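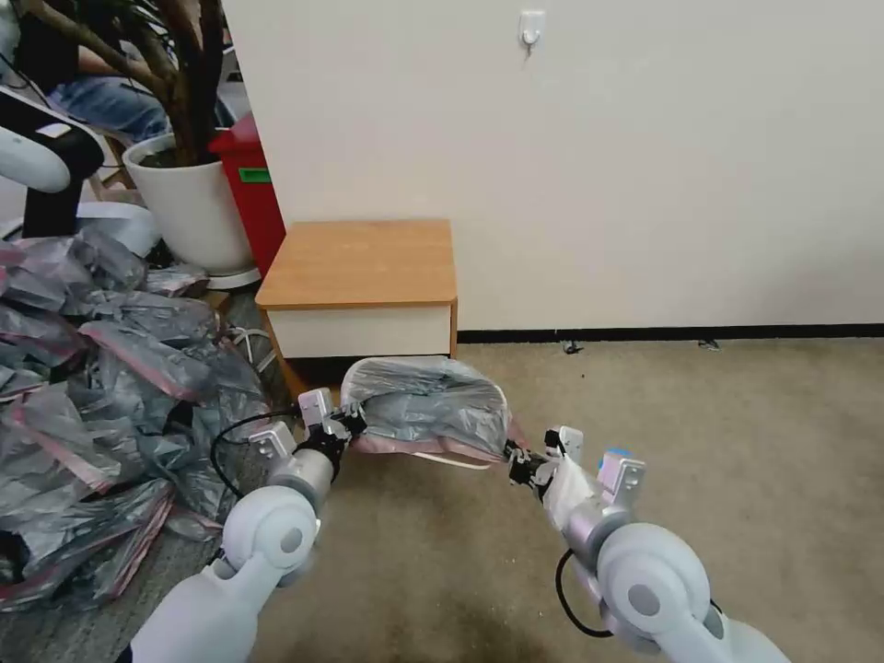 Séance 9 : deux bras, un sac en plastique gris, et le tas qui attend à gauche.

Bon, on reprend où on s'était arrêtés : est-ce que les machines savent faire les corvées ? Ma réponse reste « ça dépend du sac » ! Une boîte rigide, on sait faire depuis longtemps. Le plastique souple, lui, se froisse, glisse, change de forme dès qu'on le touche (et je ne parle même pas des reflets).
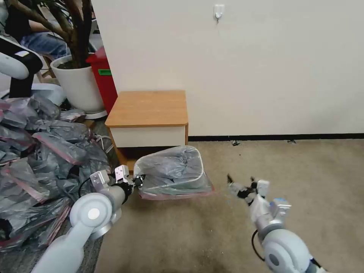 Sizwe Mtshali m'a demandé si 95 % de réussite suffisaient. Faites le calcul sur 82 sacs : il en reste quatre à rattraper à la main, et chez soi, c'est vite pénible !

Pour la prochaine fois, lisez le chapitre de Gerrit Moodley sur les objets déformables et notez une corvée que vous confieriez à un robot dès septembre.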